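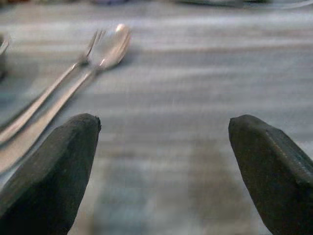 Wanted: people to watch a table-laying robot get it wrong

Reading time: 3 minutes
Posted in November by Fidelina Chambi

We are looking for seven paid observers for a month of evening sessions at Hastow. The job is to sit near a pair of robot arms while they handle cutlery and kitchen things, and to write down every time a gripper shuts on something it shouldn't, or fails to shut, or lets go early.

I should say where I stand. In the spring the Flirico arms were signed off after 2304 picks with, according to the summary, no safety events. I have read the log behind that summary. It contains 786 entries marked "operator recovered". When I asked what that meant I was told it covered anything a person put right by hand. One of those entries was a fork driven tines first into a table edge hard enough to bend it. Another was a grip that stayed closed after the stop button was pressed, with a colleague's sleeve in it. She was fine. The entry is four words long.

Ogola, who supply the control software, put the sleeve down to a worn fingertip and a late signal, and have sent an update. It may well be a good update. I have seen three so far, each described as the fix, and I'd like somebody with no stake in it to keep the tally this time.

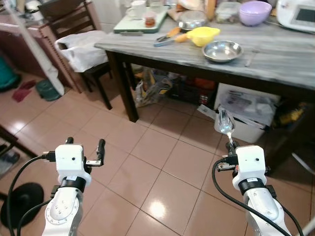
The sessions take place in an ordinary lived-in home, on a hard tiled floor, with the usual clutter. I insisted on that. The earlier trials used a bare bench and one spoon, and I don't think they told us much about a kitchen.

What you would do:
Sit outside the taped line from 6 pm to 9 pm.
Fill in a paper sheet, one line per fault, in your own words.
Hold one of the two stop buttons and use it whenever you want. You will not be asked to justify it.
Keep sleeves, hair and lanyards away from the arms, even when they are still.

You don't need a technical background. Good eyesight (glasses are fine), legible handwriting and a willingness to disagree with the person next to you will do. People who have worked in catering, nursing or on a factory floor are very welcome. If you have worked for Flirico, Ogola or Aton in the past two years, please don't apply.

Pay is by the session, travel included, and you are paid in full if we stop early. We stopped early a lot last time. Sheets are copied to all observers before anyone at Aton sees them.

To apply, write a few lines about a machine you stopped trusting and why. No CV. Send it to the Hastow office, marked for me.

Comments (3)

Maudie R: Is the stop button still wired through the same box as in the spring? That was the bit that worried me.

F. Chambi: No, it cuts the power directly now. I tested it myself and will again before each session.

tgl_88: 786 out of 2304 is about a third. Who signed that off?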